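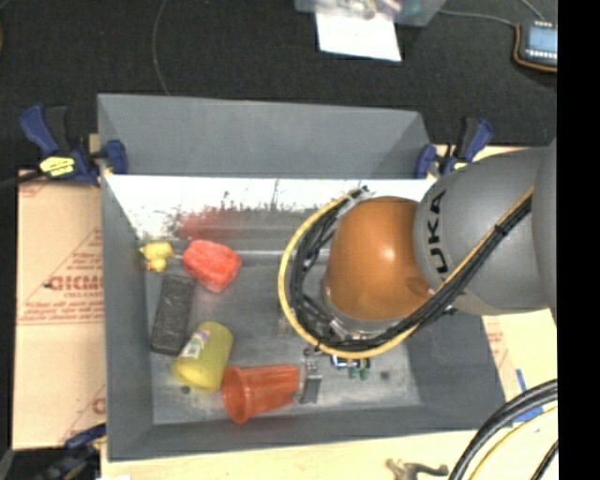

A duck, a cup and a few blocks in the bottom of a big gray bin.

How to Empty the Bottom of a Big Bin

By Haf Voyle
Tuesday, August 11, 2026
Filed under: Sorting & Storage

Every large bin has a top, where the useful things are, and a bottom, where the duck lives. The top takes care of itself. People reach in, grab what they want and wander off. The bottom is an archive, and sooner or later you have to deal with it.

My own education came from the toy and oddments bin at the Bistusbridge swap room, which I agreed to sort one August while thinking about something else. What follows works on any deep bin with small stuff strewn across the floor of it.

1. Stop adding to it. Put a lid on, or a board, or a stern note. I used a note. Eleri Vaughan dropped a jigsaw in on top of it, so now I recommend the board.

2. Set out a sheet beside the bin before you touch anything. An old bedsheet is fine. If you pull things out first and look for somewhere to put them second, you will end up holding a rubber duck in each hand and opening the door with your elbow.

3. Take the light things first. Ducks and plastic cups roll, and they will roll to the far corner the moment you lean in, so get them while they're still. A cup on its side should be tipped over the sheet before you carry it across a clean floor. I've found sand, beads and one raisin of great age.

4. Now the blocks. Anything long and dark that has settled along the wall is easy to miss against gray, so run your hand down each side. Lift rough pieces straight up. Dragging them leaves scuffs, and most old bins have plenty already.

5. Read the labels before you peel them. A sticker with tiny print might be the only clue to what set a piece came from. Hold it up to a window, or find someone under 32 to read it for you.

6. Sort on the sheet into keep, wash and go. Resist a fourth pile. My fourth pile was called "ask Tudur" and it lasted until Tudur Ruddock was asked, at which point he started a fifth.

7. Wipe the bin, sloping sides included. Start at the top edge and work down, with warm water and a drop of dish soap. Colored smears usually come from crayon or paint, and a little baking soda on a damp cloth shifts most of them. Scuffs in the surface itself are permanent. Call it character and move on.

8. Let it dry completely, then put back only the keep pile, with the small things in a shallow tray on top where a normal arm can get them.

Our bin gave up more than 200 pieces over one long afternoon. The duck went in the wash pile and then straight back in the bin, where I gather it has already returned to the corner.

14 comments | 32 shares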